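Skelby Baking Tray, Large
Item 3852 — Prosar kitchenware

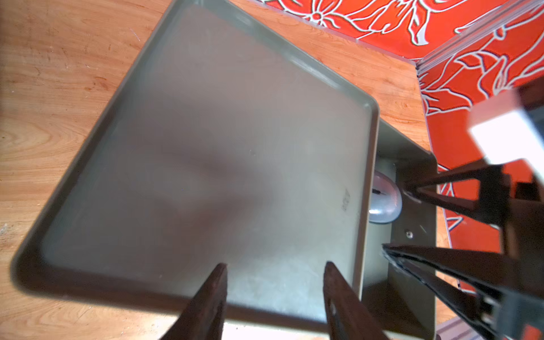

The Skelby is a plain rectangular tray with a raised rim on all sides and rounded corners. It's made for cookies, rolls, sheet cakes, roast vegetables and anything else that needs a flat bottom and a low edge. We've carried it for years and it is still the tray we sell most of to bakeries and school kitchens.

Color: gray, with a slight green cast that shows more in daylight than under kitchen lights. The surface will pick up fine scratches with use. These don't affect baking and are not covered as a defect.

What you get
2 trays per pack, nested, with a paper sheet between them. Single trays are sold from the Räsänen store only and can't be ordered online.

Using it
Wash the tray in warm soapy water and dry it before first use. Line it with parchment for cookies and anything sugary. For bread rolls, a thin coat of oil is enough. The tray may pop or flex a little when it goes into a hot oven with a cold load on one side. It settles flat again as it heats through.

Don't cut on the tray. A pizza wheel or a bench knife will leave deep marks, and those are hard to keep clean. Slide the food onto a board first.

A hot tray should go on a rack or a trivet. It will mark a wooden tabletop, oiled or varnished.

Cleaning
Hand wash with a soft sponge. The dishwasher won't ruin it, but the finish goes dull sooner and the corners hold water. For baked-on spots, fill the tray with hot water and a spoonful of baking soda, leave it for an hour, then wipe. No steel wool, no oven spray. Dark patches in the middle of the tray are normal after a few months of roasting and can be left alone.

Storing
Trays can be stacked or stood on edge. The Wulell upright rack holds this size with the long side down. If you stack them, put a cloth or a sheet of paper between each one — rim against base is where most of the scratching happens.

Fit
Measure the inside of your oven, shelf runner to shelf runner, before you order. This is the large size and it does not fit most countertop ovens. Leave a little room on each side for air to move. If it's a tight fit, take the medium.

Lids and liners
The snap-on lid for the medium tray does not fit the large. A lid in this size is due in June. Precut parchment for the large tray comes in boxes of 66 sheets, listed under Prosar liners.

Returns
Unused trays can be sent back in the original wrap. If a tray arrives bent or with a damaged rim, send us a photo of the tray and the outer box and we'll replace the pack. You don't need to return the damaged one.

Related items
Skelby Baking Tray, Medium
Skelby Cooling Rack
Wulell Upright Rack
Prosar Parchment Liners, Large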